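Panport

README, last touched March 20, 2023

Recipe and timing data for home baking, mostly enriched doughs and flatbreads. Text tables plus a small folder of stills. Read the bit on flour before you use any of the hydration numbers, please.

What's in here

101 bakes, one row each. Every row has the dough, the weights, the room temp at mixing, when the bulk started, when it went in the oven, when it came out, and a notes field that ranges from a full paragraph to "ok". Sorry about the "ok" ones. There's a lot of them in July, it was hot and the kitchen was no place to stand around typing.

Files:

bakes.csv - the main table
doughs.csv - the base recipes, 17 of them, keyed by dough_id
flours.csv - brand, type, protein off the bag
notes_long.txt - anything that didn't fit in a cell
stills/ - pictures, not linked to rows
old/ - ignore, will get deleted at some point

Doughs

Milk buns, cardamom knots, plain flatbread, flatbread with yogurt, a braided loaf called Mösli in the table (it's just our name for it, has oats and dried apple in it, nothing to do with breakfast), two raisin loaves that are nearly the same, and so on. Full list in doughs.csv. The Mösli loaf was changed partway thru. Early rows soak the oats in water, later rows in warm milk. Look for soak = W or M. If soak is blank it's water, I think. Pretty sure.

The two raisin loaves should probably be one dough. One has an egg. If you're averaging, pool them, the difference in the crumb is tiny.

Weights

All grams. Flour total for a standard batch is 700, so if you see a row with a flour weight a long way off that, it's a half batch or a double and the scale column should say so. Salt was weighed on a little scale that reads to a tenth. Everything else on the big one, whole grams only. Yeast is instant dry unless the yeast column says F for fresh. Butter is unsalted, always. Honey was weighed straight into the bowl so it's whatever it landed on, don't expect round numbers.

Eggs are entered as a count AND a weight. Use the weight. Eggs here vary like mad.

Flour, read this

Bruklow is the house flour for most of it, a strong white in the paper sack. Ernholm is the wholemeal. They drink water very differently. A dough at the same hydration on paper will be slack with one and stiff with the other, so hydration_pct is only worth comparing inside one flour. I've seen someone plot the whole column as one line and then ask why it was a mess. That's why.

Also the Bruklow sack changed over the period. New sack, new design, same protein printed on it, but the dough felt tighter to me from then on. I put a flag in, sack = 1 or 2. Could be my imagination. Could be winter.

Where there's a mix of the two flours the ratio is in flour_split as white/wholemeal. Rye turns up in a handful of rows and is written in the notes only, never got its own column. Fix coming.

Times

24 hour clock, local. Daylight saving was not handled, the clock on the stove was just changed when somebody got to it. Bulk times are the least reliable thing in the whole table. Plenty of doughs sat because supper ran long. If bulk_est = Y the time is a guess.

Oven times are good. Timer was used every time.

Temperatures

Celsius. Room temp is from a thermometer on the shelf over the counter, which reads a bit warm when the oven's on. Oven temp is the dial setting and not a measured one, the oven runs cool at the back left. Trays were turned halfway for buns and knots. Not turned for loaves. Flatbreads were done in a cast iron pan on the stovetop so oven_c is blank for those and that is not missing data.

Scores

Each bake has 3 scores, all out of ten: colour, crumb, flavour. Scored the same day, once cool, before anybody had jam on it. One taster for most rows. It's one person's taste, that person likes a dark crust, so the colour scores lean that way. A pale milk bun that anyone else would be happy with might get a 5 here. Keep that in mind if you're training or ranking anything on it.

Don't use flavour for the cardamom knots before the spice was replaced. The jar was old. Notes say "dusty".

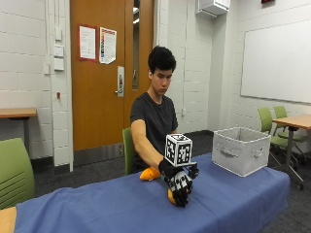

Known problems

- Duplicate row near the end of the yogurt flatbreads. Same bake entered twice with different spelling in the notes. Delete either one.
- Some commas inside notes aren't quoted properly. Most readers cope. Spreadsheets don't.
- The ö in Mösli comes out as garbage if you open the file with the wrong encoding. It's UTF-8.
- Loaf tin size isn't recorded for the early raisin loaves. There were two tins. Sorry.
- "Proofed" and "proved" both show up, same meaning, search for both.
- Fridge temp was never logged. Overnight doughs are marked cold = Y and that's all you get.

Good for

Figuring out a sensible bake time for a dough size. Seeing how a warm kitchen shortens things. Practising on a small messy table, if you're teaching a class. Planning your own log so you don't repeat my mistakes, put the tin size in from day one.

Not good for

Food safety of any kind. Nutrition. Gluten free (there's none in here). Working out costs, prices were never kept. Comparing brands, there's only the two and one is white and one is wholemeal so it's no contest either way.

Using it

Free to use and share, credit Panport if you publish anything. If you convert it to cups please put that in your own copy and don't send it back, the rounding wrecks the small doughs.

Corrections welcome. Give the row number and the column. "The buns look wrong" is hard to do anything with.

To do

Rye column. Merge raisin loaves. Quote the notes properly. Type up the rest of the paper log, there's a stack of index cards with butter on them and a few I can't read. Seperate file for glazes maybe, egg wash vs milk vs nothing, its all buried in notes_long.txt right now.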